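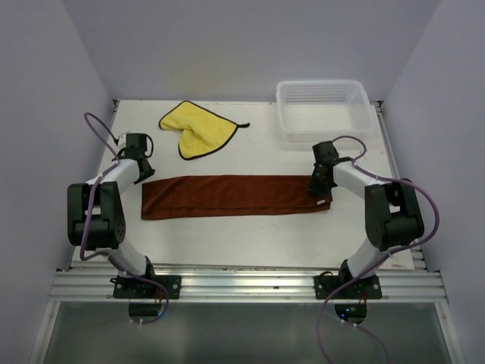
Handtücher, Großmütter und die Frage, wie man richtig faltet

Im Juli habe ich den Wäscheschrank meiner Großmutter übernommen, und seitdem denke ich mehr über das Falten nach, als einem erwachsenen Menschen vermutlich guttut. Eigentlich wollte ich nur schnell die Fächer leer räumen, damit die Möbelpacker am Dienstag keinen Ärger haben. Daraus wurde dann ein ganzer Nachmittag auf dem Teppich, mit kaltem Kaffee neben mir und lauter Stoffstapeln ringsherum.

Meine Großmutter faltete nämlich nach einem System, das sie nie aufgeschrieben hat. Geschirrtücher wurden längs gedrittelt und dann einmal quer umgeschlagen, Badetücher längs halbiert und gerollt, Tischdecken wiederum so, dass der Mittelbruch nach oben zeigte und man sie beim Auflegen nur noch nach links und rechts aufklappen musste. Als Kind habe ich das für ein Naturgesetz gehalten. Ich weiß noch, wie entsetzt ich war, als ich zum ersten Mal bei einer Schulfreundin übernachtet habe und dort die Handtücher einfach im Viertel lagen, mit den offenen Kanten nach vorne! Zu Hause habe ich davon berichtet wie von einem Unglück.

Beim Ausräumen habe ich nun versucht, ihre Art nachzumachen, und gemerkt, dass meine Hände sie nur halb können. Das Dritteln sieht so einfach aus. Man schlägt die eine Seite ein, dann die andere darüber, und am Ende schaut doch wieder unten ein Streifen heraus, und an der Ecke liegt nichts mehr aufeinander. Bei ihr lag immer alles aufeinander. Sie strich mit der Handkante einmal den Stoff entlang, ohne hinzusehen, und redete dabei über die Nachbarn.

Mit Segundo Ríos, der bei uns im Haus eine Etage tiefer wohnt, bin ich darüber ins Plaudern gekommen, als er mir mit den Kartons half. Er hat früher in der Wäscherei eines Hotels gearbeitet, im Rivadeneyra, und dort gingen an einem gewöhnlichen Samstag 800 Teile durch den Keller. Er erzählte, dass dort niemand drittelte, das dauerte viel zu lange. Halbieren, noch einmal halbieren, fertig, und der Bruch musste zur Tür zeigen, damit die Zimmermädchen mit einem Griff ein einzelnes Tuch herausziehen konnten. Eine Weile haben wir dann im Treppenhaus gestanden und gegenseitig Küchentücher gefaltet wie zwei Leute, die sich Kartentricks zeigen. Seine waren schöner, das gebe ich gerne zu.

Was ich für mich aus der ganzen Sache mitgenommen habe, ist eher praktischer Natur (falls jemand von euch gerade vor einem ähnlich vollen Schrank sitzt). Ich falte jetzt auf dem Esstisch und nicht mehr auf dem Bett, weil die Matratze jede gerade Kante wieder verzieht. Küchentücher kommen bei mir hochkant in die Schublade, da passen 20 Stück nebeneinander und ich sehe alle auf einmal. Und die Frotteetücher falte ich so, dass das Etikett innen liegt – das hätte meine Großmutter ohne jede Diskussion verlangt. Spannbettlaken lasse ich aus. Die stopfe ich weiterhin in den Bezug, und dazu stehe ich.

Die schwierigere Frage war, was überhaupt bleiben darf. Mein Schrank ist deutlich kleiner als ihrer, und von den schweren Damasttischdecken brauche ich beim besten Willen keine ganze Sammlung, zumal an meinen Tisch mit Mühe vier Leute passen. Drei habe ich behalten, darunter die mit dem Rotweinfleck von der Konfirmation meines Bruders, den sie immer mit dem Brotkorb verdeckt hat. Die übrigen hat eine Bekannte abgeholt, die aus altem Leinen Einkaufsbeutel näht, und sie hat sich so gefreut, dass mir der Abschied gleich leichter fiel.

Ganz hinten im untersten Fach lag übrigens noch ein Stapel Stoffservietten, mit einem blauen Wollfaden zusammengebunden und offensichtlich seit Jahren nicht angerührt. Ich habe den Faden nicht aufgemacht. Sie liegen jetzt bei mir im obersten Fach, genau so, wie sie sie hingelegt hat, und an Weihnachten werde ich mich wohl entscheiden müssen, ob wir sie benutzen. Wie macht ihr das mit solchen Erbstücken? Schreibt mir gerne in die Kommentare, auch eure Falttechniken, ich lese wirklich alles!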